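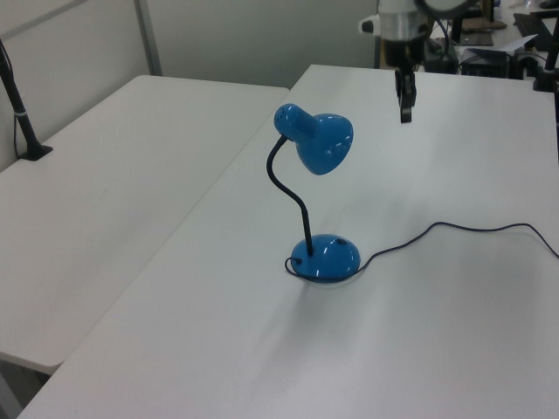

Blue desk lamp, white table.

1/22/24

Esquivel yard, west throat. Four turnout motors left to replace out of the original set. Did two before lunch and one after. The last one is under the crossover, behind the leg of the benchwork, and it stays until I have the short screwdriver back from Eglė.

The old motors are twin-coil. They throw hard, they need the capacitor unit, and three of them had started bouncing back off the stock rail without making contact on the frog relay. The new ones are the slow-motion Udasix type with two sets of internal contacts. Stall current on the bench was lower than the sheet says, so the existing 12 V bus will carry the whole throat with every motor stalled. I had planned on a second supply for the east end and can cross that off.

Mounting. The throw wire has to come up through the roadbed dead center under the throwbar with the points halfway. Cork plus plywood here is thicker than at Skendley and the supplied wire is too springy at that length. Replaced it with the next size up of piano wire. The hole in the actuator arm has to be opened to suit. Drill by hand in a pin vise, the plastic grabs if it is done under power. I cracked one arm on the second motor and used the spare.

Fulcrum plate goes all the way down for these. With it up at the middle setting the travel at the top was too short and the points floated off the far rail. All the way down, both points close and there is enough spring left over to hold them. Checked with a strip of paper between point and stock rail, both sides, both positions. Paper holds in all cases on the first two. On the third it pulls out on the diverging side with a little drag. I filed the inside of the stock rail web where the point was riding on a lump of solder from the old feeder, and now it holds there too.

Wiring. Gray and violet to the motor, common through the terminal strip. Frog on green through the contact set nearest the mounting ear. I got the frog polarity backwards on number two, which showed up as a dead short as soon as the switcher put a wheel on it. Swapped the two outer leads at the strip, not at the motor, and marked the strip. The drawing is wrong for that motor now and I corrected it in pencil. It should be redrawn before the east end gets done, or I will do the same thing again with the sheet upside down.

The number on the drawing for the yard lead is also wrong. It is shown as section 6 and it is section 7. Section 6 is the caboose track. I have no idea how long it has been like that. It explains why I spent an evening in August looking for a break in a feeder that was fine.

Feeders. Every piece of rail in the throat has its own drop now except the short piece between the crossover and the ladder, which relies on the joiners. Measured voltage drop from the booster terminals to the far end of track four with a lamp load across the rails. It is better than it was. Still more loss than I want at the end of the ladder, and the fault is the bus splice under the backdrop, which got warm with the load on. Suitcase connector, one of the old batch. I am taking all of those out as I find them and soldering.

Kuo-hua Hsieh called about the decoder for the switcher. He had read my note on the stalling and thinks the keep-alive is wired to the wrong side of the rectifier. He is probably right. I followed the color of the wires and did not check with a meter, and that factory does not keep to its own colors. The engine runs through the new turnouts without hesitation at speed step one, with powered frogs, so the keep-alive is not doing much either way. I will open the shell when I have another reason to open it. The handrails come off every time.

Turnout addresses. I am keeping the 300 block for Esquivel and the 800 block for Skendley, as on the card. Staging was meant to be in between and got entered at random when Morena Santoro set up the first tablet. She offered to renumber it. Leave it until after the operating session. Renumbering means every route in the Flultameo program has to be opened and saved again, and the program does not warn about a route that points at an address with nothing on it. It just runs the route and skips it. We had a train go into an occupied track that way and the only damage was a coupler box.

I wish the program would print the whole route table. It prints one route to a page. I copied the Esquivel ones out by hand into the back of this book, starting from the last page and working forward.

Tested the three new motors from the tablet. All respond. Number one is reversed, normal shows as diverging. It can be fixed either in the program or at the motor leads. Fixed at the leads. The local panel has to agree with the tablet and the panel knows nothing about what the program thinks.

Local panel. The pushbuttons for the throat are in and the LEDs are in but only the green ones are wired. The series resistors I had in the drawer are too low and the greens are bright enough to be annoying with the room lights down. Changed one to the next higher value in the box and it looks right. Will change the others to match. The red ones will want something different again, they are from another supplier and are dim at the same current. The panel face is still the paper print under clear plastic. Valquíria Camargo has asked twice whether she can draw a proper one. I should say yes and send her the track plan with section 7 corrected first.

Ran the switcher with a cut of boxcars back and forth through the three new turnouts for most of the afternoon. Pushed, pulled, then pushed again at yard speed with the long flat in the middle. One derailment, at number three, diverging, trailing truck of the flat. It did it again when I put it back. The gauge says the track is right. The gauge says one wheelset on the flat is narrow. Spread it and it has not repeated. I ran the same car through on its own ahead of the engine and behind it, and it stays on.

The older stock cars bump at the frog on number one. That is a deep flangeway and the wheels drop into it. A styrene shim in the bottom would bring it up. I have some of the right thickness left over from the Skendley ladder. Not today.

Car count for the session. Eglė Rimkutė has done the waybills and they come in a box with dividers, which is an improvement on rubber bands. She has car 2,595 billed to the feed mill and the feed mill spur has no power at present. Either I hook up the spur or she rebills the car. Asked her to rebill it to the team track. She wants the mill. The spur needs two drops and one insulated joiner, so it is less work than the discussion, and I will do it along with the last motor.

Austra Kazlauskienė wrote to ask about ceiling height for the upper deck on her own layout and whether I would still choose the spacing we have here. I would not. There is too little room between decks at Esquivel to get a hand in over the ladder without catching the LED strip. Reaching track four to uncouple means going in from the side past the yard office. I gave her the measurement from rail to rail and told her to add a hand's width. I also told her to put all the turnout motors where they can be reached from the aisle. Half of mine are at the back for reasons that seemed good when there was no scenery.

Under-deck access is the real cost of this job. Each motor is ten minutes of work and the rest is getting under, getting out for the thing I left on top, and getting under again. Made up a tray for the parts: screws, wire, strippers, pin vise, marker, meter. It hooks on the cross member. Should have done that at the first one.

Open items:
Last motor at the crossover, once the screwdriver is back.
Splice under the backdrop.
Resistors, all greens, then reds.
Two drops and a joiner at the feed mill.
Shim the frog on number one.
Redraw the throat sheet with section 7 and the swapped leads.
Check the narrow wheelset again after it has run. If it has moved on the axle, replace it.

Ordered terminal strips and a roll of the green. The red bus wire should be enough to reach the east end if I do not waste any more of it on jumpers.

Power off at the booster. Left the points set for the main.

Recent entries
Skendley ladder: shims and flangeways
Capacitor discharge unit removed from Esquivel
Flultameo routes, what gets skipped
Weighting the stock cars
Staging: detection on the hidden loops
Feed mill foundation and spur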